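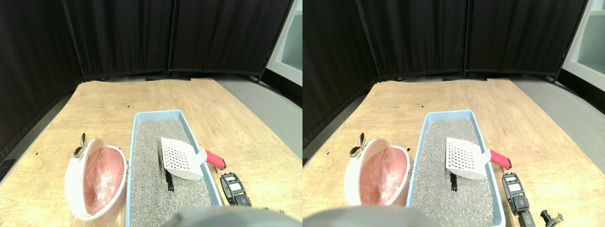 Litter Box Questions, Answered Again

These are the questions that come in to the Nundley Cat Boarding desk most often, usually from people who have just adopted their first cat and discovered that it came with plumbing. Rawan Dabbas wrote the first version. Bernice Acheampong has taken out the jokes she didn't like. Last updated 6 May 2021.

How often do I have to scoop?

Twice a day. Once if you have one cat and a forgiving nose. We have heard "every few days" from grown adults with mortgages, and we would like those adults to picture their own bathroom.

Which scoop should I buy?

A plastic one with a grid of small holes is fine for ordinary granular litter. Check the size of the holes against the size of the grains before you leave the store. Large holes drop the small clumps back in the tray, and small holes hold on to half the clean litter while you stand there shaking it like a maraca. Color is up to you. The cat has no opinion on red handles.

How deep should the litter be?

Two to three inches. Less than that and the clumps weld themselves to the bottom of the tray. More than that and you have built a beach, and your cat will spend the evening moving it to your hallway.

What do I do with what I scoop out?

Bag it, tie it, put it in the trash. We keep a small tub next to the tray with a bag already open inside it, so the whole trip is six inches long. Any bowl-shaped container will do as long as it never goes back to the kitchen. Clear bags work as well as any other kind, though you may find you'd like a little mystery.

Can't I flush it?

No. Not the clumping kind, and please not the kind that says you can, at least until you've talked to whoever pays for your septic tank. My sister-in-law in Buckley paid 378 dollars to learn this – the plumber was very nice about it.

Do I wash the tray, or just keep topping it up?

Both. Top up as you scoop, then empty the whole thing every two or three weeks and wash it with warm water and plain dish soap. Skip bleach, and skip anything that smells of pine or lemon. Cats dislike citrus and will tell you so on the bath mat. Dry the tray before you refill it.

Does the tray need a lid?

Lids are for people. Some cats put up with them, and a few older or larger ones will not. If you are having accidents outside the box, take the lid off for a week before you try anything more expensive.

I bought the lavender litter and now she won't go in. Why?

You have answered your own question. Go back to unscented. If you'd like to change brands for some other reason, mix a little of the new in with the old and take ten days over it.

How many trays for two cats?

Three. Yes, three. Put them in different rooms, or the cats will count them as one.

Do I bring my own litter when I board?

Please do, in August above all, when we have 16 cats in and the Praledley delivery van is more of a rumor. A tray from home is welcome too. Write your name on the bottom, in marker, on the outside.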